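Every fall I get the same question from other homeschooling parents: which spelling program are you using this year? And every fall I have to say we aren't using one, and then I watch their faces. So let me make my case, because I've been making it badly in parking lots for 4 years now.

We did the workbooks. We did two full levels of a program I won't name, with the word lists on Monday and the test at the end of the week, and my oldest got nearly every word right every single time. Then she wrote a letter to her grandmother and misspelled "because" three different ways on one page (I still have it, it's on the fridge). I counted up what we'd been through that year and it came to 812 words. She could have told you maybe half of them.

What changed my mind was a talk Antonina Symonenko gave at our co-op in June. She taught third grade before she had kids, and she said she stopped giving lists once she noticed that her best spellers were the ones who wrote the most, and wrote to somebody. I grumbled about it the whole drive home. Then I tried it.
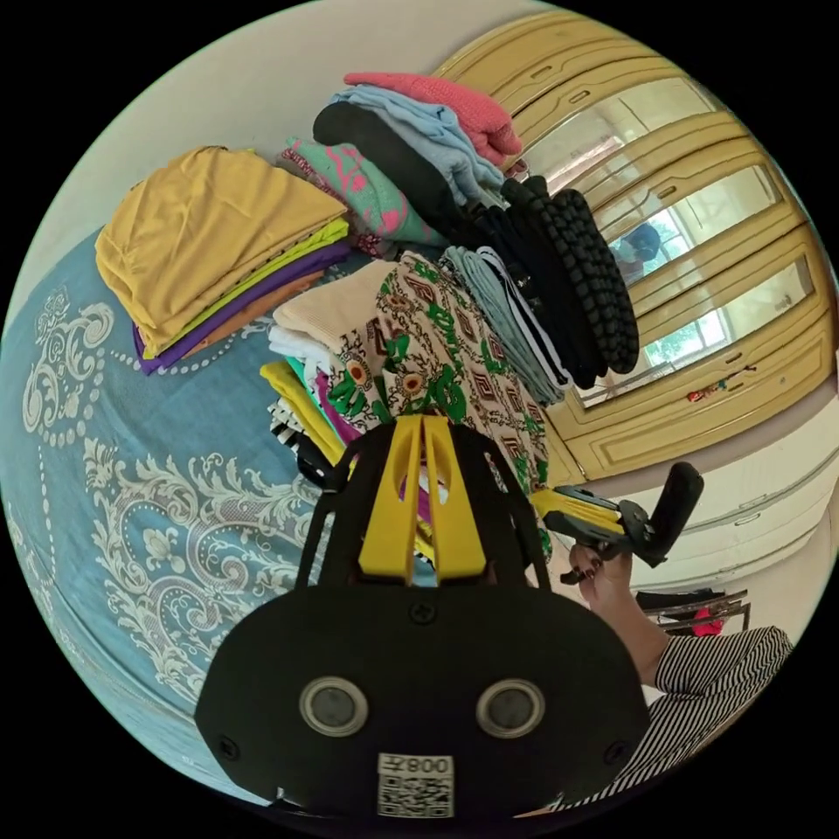
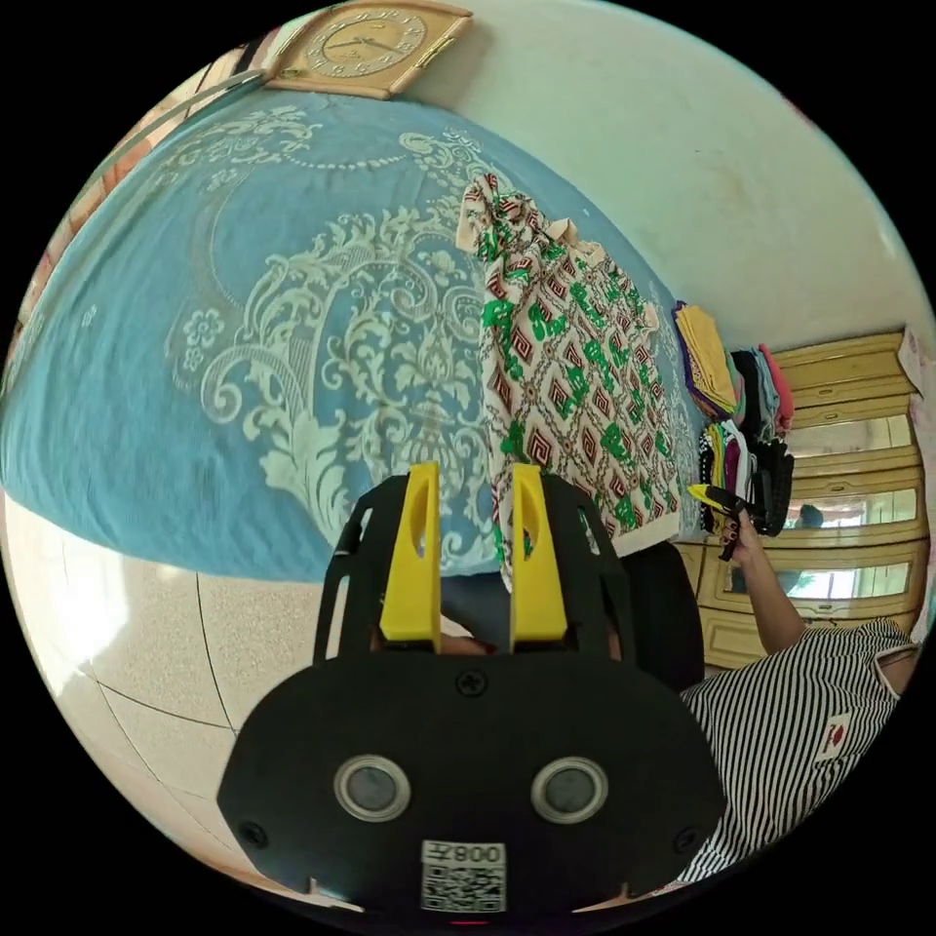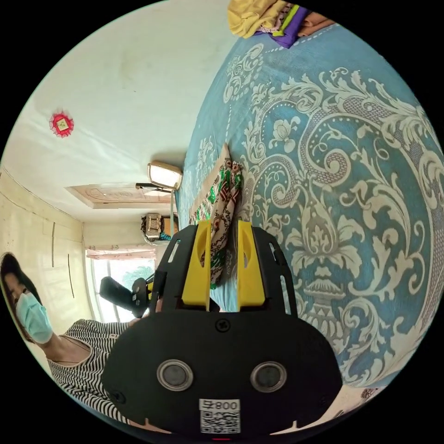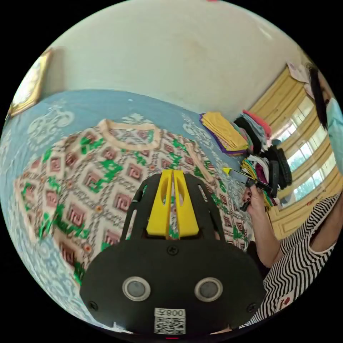
Yellow fingers and cloth, seen from the bedside

So now we do dictation and letters. I read a short passage out loud from whatever book we're in the middle of, the kids write it down, and we fix it together. The words they miss go on an index card, and the card lives in the back of the notebook until they stop missing them. My son has 178 cards, which sounds like a lot, but he likes flipping through the old ones and telling me how easy they are!

I know what the other side says. Danylo Bondarchuk, whose boys are a little older than mine, thinks I'm leaving holes all over the place, and that without a sequence you can go years without ever running into "receive" or "rhythm." He's not wrong that it could happen. I keep a rule list from our old program in a drawer and I pull it out when I see the same mistake twice in a week. That's as much sequence as I want. Danylo and I have agreed to quit bringing it up over lunch.

What I would say to a parent just starting out is please don't buy level one, two and three in one go because the catalog has a bundle price. Get a notebook. Pick a book your kid already loves and read them a sentence from it tomorrow morning, a real one with a comma in it. If they cry, make it shorter. If after a couple of months it's going nowhere, the workbooks will still be for sale, and I promise I won't make a face at you in the parking lot.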